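Workshop > Power Tools > Sanders

Search this blog Go

The Vrabec orbital sander has been on my bench since November. Rated draw is 5 amps, and the pad starts at full speed with no ramp. I ran 80 grit Moselen discs on an old oak door and got through the varnish in one Friday evening.

Dust pickup is fair – the bag fills fast, and the Skosness hose adapter fits only after a wrap of tape. 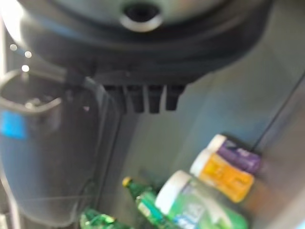

Disc life was better than I expected on flat stock and poor on the molded edges. I'll order the next box from Ronder and start the frame at the same grit.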